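Setting Up and Checking a Small Panel Saw: Workshop Notes

Written by Fouad Abdel Rahman
Last revised Feb 7, 2022

These notes apply to any cast-iron table saw or compact panel saw with a sliding carriage. My own machine is a second-hand Clirkberg with a 315 mm blade, but the order of work is the same on most makes. Read the manual for your saw first. Where it disagrees with what follows, use the manual.

Isolate the machine at the wall before any of these checks. The stop button on the saw is not isolation. If the plug is out of sight from the table, put it in your pocket or lock it off.

Levelling

Stand the saw on its feet on a solid floor and run it for a week before levelling it properly. New rubber pads compress. Use a machinist's level at least 200 mm long, once along the table and once across it. The figure matters less than the absence of twist. Check the four corners of the table with a long straightedge laid diagonally, both ways, and adjust the feet until a thin feeler gauge is gripped equally at the centre on both diagonals.

A saw that rocks will never hold its fence setting. Lock the foot nuts with two spanners, one holding the foot still.

Blade to mitre slot

Raise the blade fully. Mark one tooth with a felt pen. Turn the marked tooth to the front and measure from the slot to the tooth with a dial gauge mounted on a bar that fits the slot without play. Turn the same tooth to the back and measure again. Using the same tooth cancels out any runout in the plate.

A difference of 0.05 mm is good and 0.1 mm will pass for general work. Above that, slacken three of the four trunnion bolts, leave the fourth just nipped, and tap the assembly over with a block of hardwood. Tighten in a diagonal pattern and measure again, as tightening moves it. Allow an hour the first time.

Sliding carriage

Clean the rails with white spirit and a lint-free cloth. Do not oil them. Oil holds dust, the dust forms a paste, and the rollers ride up on it. If the maker asks for a lubricant, use dry PTFE spray and wipe off the surplus.

Play in the carriage is taken out with the eccentric rollers underneath. Turn each one until it can just be stopped with a finger while the carriage is pushed. Tighter than this and the rollers wear flat.

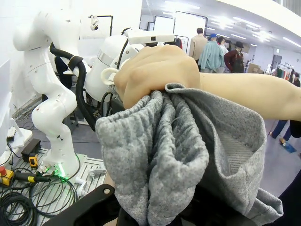 Dust extraction is the part of the installation most often undersized. A 100 mm hose on a compact saw needs a real airflow of 500 cubic metres per hour at the port, with the hose attached and the filter part loaded. The catalogue figure for most extractors is taken with no hose at all. Keep flexible hose short and use smooth rigid duct for the straight runs. Clean the inside of the saw cabinet every month, and the motor fins with it. For wiping down, old knitwear is worth keeping: a speckled grey knit with a ribbed inner side, of the kind held bunched in a fist here, can be cut into squares for waxing the table and dulling down rust spots. Cut away zips, buttons and drawcords first. Never use a rag of any sort near a turning blade.

Rags that have had linseed oil or Danish oil on them must be laid flat outdoors to dry, or put under water in a lidded metal tin. They can heat up and ignite if left in a heap.

Rip fence

Set the fence parallel to the mitre slot, then open it at the back by 0.05 mm. It should never close towards the back of the blade. Scorching on the fence side of the cut usually means it has done so. Scorching on both sides points to a blunt or dirty blade.

For solid timber, pull the short fence forward so that it ends level with the centre of the blade. The offcut then has room to move when internal stresses are released. For sheet material, use the full length.

Check the scale with a test cut each time a blade of different thickness is fitted. I had a Prunis blade and an Ait Ali blade in use for some years, with different kerfs, and kept a strip of masking tape on the fence rail with the correction written on it.

Riving knife

The knife must be thicker than the blade plate and thinner than the kerf. Both figures are normally stamped or etched on the parts. Set the gap to the teeth between 3 mm and 8 mm over the whole arc, and check alignment with a straightedge against the plate, not the teeth. Shim the knife mount if it stands to one side.

Scoring blade

If the saw has one, set the depth to 2 mm at most. The scoring cut should be very slightly wider than the main kerf, by 0.1 mm in all. Align it on a scrap of white melamine board. Chipping on one side only means it is out sideways. Chipping on both sides means it is too narrow or too shallow.

Blade cleaning

Resin on the teeth makes a sharp blade behave like a blunt one. Soak the blade in a shallow tray of washing soda solution for fifteen minutes, brush with nylon, rinse, and dry at once. Do not use oven cleaner - it attacks the braze on some carbide teeth. A blade with 70 running hours behind it in chipboard is generally due for sharpening, whatever it looks like.

Belts

Press the belt midway between the pulleys with a thumb. It should move 6 to 8 mm. Squealing at start-up is a slack belt; a steady rumble that rises with speed is more often a bearing. Replace belts as a set where there are two or more. Mine came from Climent, part number 212, and took twenty minutes to fit with the side panel off.

Record keeping

Keep a card inside the cabinet door with the date of each check, the blade fitted, the slot measurement front and back, and the hour meter reading. My card for March of last year starts at 3820 hours. Slow drift in the slot measurement shows up on the card long before it shows in the work, and is usually a trunnion bolt that needs retightening.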